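Search our site Enter keywords Go

About the Kastura Bird Observatory

Reading time: 7 minutes

The Kastura Bird Observatory is an independent teaching and field station devoted to the study of migratory landbirds. It offers courses to the public, trains bird banders, and maintains a long-running record of the birds that pass through Kastura Woods and the adjoining Fesach Marsh each spring and fall.

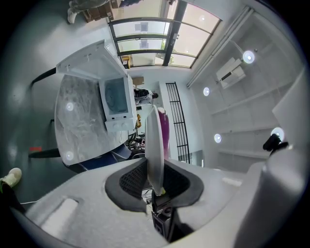 The Observatory operates under the direction of a five-member board and employs a small permanent staff, joined in the migration seasons by visiting banders and student assistants. Its work falls under two headings, instruction and field study, and most members of the staff divide their time between them.

Our history

The Observatory began as a series of evening classes in bird identification, held in the reading room of the former Boyer Library. The classes were taught by Rhiannon Gronow, a high school biology teacher who had kept daily notes on the birds of Fesach Marsh since her student years. Attendance grew, and the participants asked for instruction outdoors. By the third year the group was meeting at dawn along the old rail bed, where the shrubs are thick with migrants in the first weeks of May.

A bequest from the Boyer family made it possible to purchase the house and barn that still form the center of the station, together with the strip of woodland behind them. The marsh itself is leased under a long-term agreement with the neighboring landowners, who continue to cut hay on the upper meadow after the bobolinks have finished nesting.

The banding station opened in the second fall after the purchase. Its first nets were set along the creek, where the staff soon found that flooding made the lanes impassable after heavy rain. The nets were moved to the ridge the following season, and most of them have remained there. Records from the creek lanes are kept separately in our files and are not combined with later totals.

Ms. Gronow served as director until her retirement and continues to teach the course in warbler identification. The position of director is now held by Veronika Hollenstein, whose own research concerns the fall diet of thrushes and waxwings.

What we study

The landscape around Kastura is a patchwork of second-growth forest, hedgerow, wet meadow, and cattail marsh. Few of the birds that use it in migration remain for long. A Swainson's thrush that arrives before sunrise may feed for several days and leave on the first clear night with a north wind, and a blackpoll warbler may stay only until evening. The Observatory's central interest is in what such birds find to eat while they are here, and in how the supply of food changes from one year to the next.

Each fall the staff and students map the fruiting shrubs on the property and record when the fruit ripens and when it is gone. Spicebush and gray dogwood are usually stripped early. Their berries are rich in fat and are taken eagerly by thrushes, catbirds, and vireos. Winterberry and the sumacs hold their fruit much longer, and it is often December before the robins turn to them in numbers. Introduced shrubs such as multiflora rose and autumn olive are mapped as well. They carry a great deal of fruit, and their place in the diet of migrating birds is a subject on which our students have written several good reports.

Banding is carried out on the ridge in spring and fall, weather permitting. Every bird captured is identified, aged where possible, measured, weighed, fitted with a numbered band, and released. In a typical year the station bands 3,000 birds of 100 species. The white-throated sparrow, the gray catbird, and the ruby-crowned kinglet are the most numerous in fall – their order changes with the season – and the common yellowthroat generally leads the spring list. Nets are closed in rain, in strong wind, and whenever the number of birds exceeds what the banders on duty can handle without delay. The welfare of the bird takes precedence over the record.

A smaller program concerns the marsh. Students conduct listening surveys for rails and bitterns at dawn and dusk in the breeding season, following fixed routes along the dike. The Virginia rail is heard every year. The least bittern has been absent in some years and present in others, and no firm explanation has been found.

Instruction

The Observatory offers courses at three levels. No previous experience is required for the first.

Introductory courses are held in the evening, with a field walk on the following morning. They cover the use of binoculars, the structure of feathers, the main families of local birds, and the keeping of a field notebook. We ask all beginning students to write down what they see before consulting a guide. Many find this slow at first, and most come to value it.

Intermediate courses treat a single subject over 4 sessions. Subjects offered in recent years include fall warblers, sparrows, the recognition of flight calls, shrubs and their fruit, and the molt of common songbirds. The course in fall warblers is the most heavily enrolled, and applicants are advised to register early. It gives particular attention to the species that cause the greatest difficulty in September, among them the bay-breasted, blackpoll, and pine warblers.

The training course in banding is open to persons eighteen years of age and older who have completed at least one intermediate course. Trainees spend a full migration season at the station under close supervision. They learn to extract birds from the net, to hold them correctly, to read the wear and pattern of the feathers, and to keep accurate records. Completion of the course does not in itself confer a permit. Those who wish to apply for one are given guidance by the staff.

Groups from local schools visit the Observatory by arrangement. Teachers are asked to write to the office well in advance, particularly for dates in May. A visit ordinarily includes a walk on the ridge trail and a session indoors with study skins, nests, and feathers from the teaching collection. Banding demonstrations cannot be promised, as they depend on the weather and on the birds.

Library and records

The Observatory library occupies the upper floor of the house. It holds books and journals on the birds of eastern North America, with a smaller section on trees and shrubs, and the original field notebooks of Ms. Gronow. Students enrolled in any course may borrow from the general shelves. The notebooks may be read in the library by appointment.

Daily banding totals and the annual fruit surveys are kept in a records system known as Astent, which was set up by the staff to replace the paper ledgers of the early years. The ledgers have been transcribed in full except for two spring seasons, where water damage has made some entries hard to read. Work on these continues as time allows. Researchers and graduate students may request copies of the data by writing to the director with a short statement of the question to be studied.

Our principles

The Observatory holds that careful observation can be learned at any age, and that it is best learned outdoors in the company of others. Our teachers are expected to say plainly when a bird cannot be identified. A notebook containing the entry "sparrow, species not determined" is considered a sound notebook.

We keep the trails quiet during the nesting season and do not use recorded calls on the property, except in surveys approved by the director. The locations of owl roosts and of sensitive nests are not given out. Visitors are asked to observe the same practice and to leave dogs at home.

Support

The Observatory receives no regular public funding. Course fees meet a part of its costs, and the remainder comes from members, from private gifts, and from the income of the Boyer bequest. A fund established in Ms. Gronow's name provides reduced fees for students who could not otherwise attend. Inquiries concerning the fund are treated in confidence and may be addressed directly to the director.

Members receive the annual report, which includes the banding summary, the fruit survey, and a list of unusual sightings. The most recent report covers the fall season through the closing of the nets in November.

Visiting

The ridge trail and the marsh dike are open to the public from sunrise to sunset throughout the year. The net lanes are closed to visitors at all times unless a member of the staff is present. Parking is available beside the barn – please do not park along the road, where farm vehicles need room to turn. The dike is level but often muddy, and boots are advised from the first thaw until the end of May.

The house is open on course days and by appointment. Office hours are posted at the door and change with the season.

Page last revised December 1, 2019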